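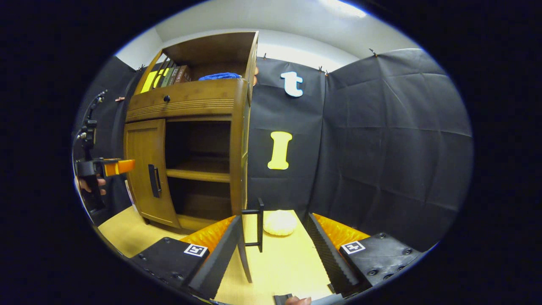
The Skirlow hand gripper set is made for school clubs and student teams who want to teach a robot by showing it the task with their own hands. You hold one gripper in each hand, you do the job, and the recording becomes the lesson. Each set has 2 grippers, so the two hands can work together or one can wait while the other works. The finger pads are soft and orange, with ridged black foam in front of them, and the square black-and-white markers sit on top of the fingers, where the camera can always find them. A narrow thing like a bar handle on a cabinet door is a good first exercise for new members, and a small round knob on a drawer is a good second one.

Who it is for

We sell the set to robotics clubs, technical schools and first-year university courses. Students from the age of 14 can use it after one short lesson. No programming is necessary for the recording part. For the training part, the team needs at least one person who is comfortable with Python, or a teacher who is patient.

What you receive

Two hand grippers, left and right
Four spare finger pads, orange
Four spare foam grips, black
One printed sheet of markers, with a second sheet as reserve
One calibration board
A cloth bag for transport
The Oditz course booklet with 10 exercises

Cameras and memory cards are not included. The mount accepts most small action cameras with a wide lens. Please write to us before ordering if you want to use a different type, because a narrow lens does not see both fingers at the same time.

Weight and size

Each gripper weighs 775 grams without camera. The opening between the fingers is adjustable with two screws under the trigger. For smaller hands there is a shorter trigger, which we send without cost if you mention it in the order.

The course booklet

The booklet was written by Adelmo Guerra, who has been teaching the Saturday robotics class at the Pallo technical school for many years. He wrote it for his own students and later allowed us to print it. It starts with picking up a soft object and putting it down in a marked place. After this come doors, drawers, shelves, folding a small towel, and moving books from one shelf to another. The last two exercises need both hands and are difficult. Do not worry if your group does not finish them in one term.

Mr. Guerra recommends that every student records the same exercise on the same furniture before the group changes anything. When all the recordings are ready, move the cabinet a little, put other objects inside, and record again. His class collected 223 recordings of the door exercise in this way, and the files are on the memory stick which comes with the booklet. Your team can train with them on the first evening, before making any recording of its own.

Preparing a recording corner

You do not need a laboratory. A corner with plain dark cloth on the walls is enough, fixed with clips, so that people walking behind do not enter the recording. Good light from the ceiling helps very much. Some visual points on the cloth, for example large letters in different colors, make it easier for the software to know where the gripper is. Completely black walls on all sides are not good for this purpose.

Club competition

Teams who own the set may take part in the Kereama Cup, which is held every year in August. Each team sends one trained model and it is tested on a cabinet the team has not seen before. The rules are in the back of the booklet. School teams do not pay for entering.

Care

Clean the orange pads with water and a little soap, never with alcohol. The foam grips wear out first — change them when the ridges are flat. Check the small bolts on the fingers once a month and tighten them by hand only.

Delivery

Sets are built after the order and leave our workshop in three weeks. Schools can pay by invoice. Spare pads, foam and markers are always in stock and can be ordered separately.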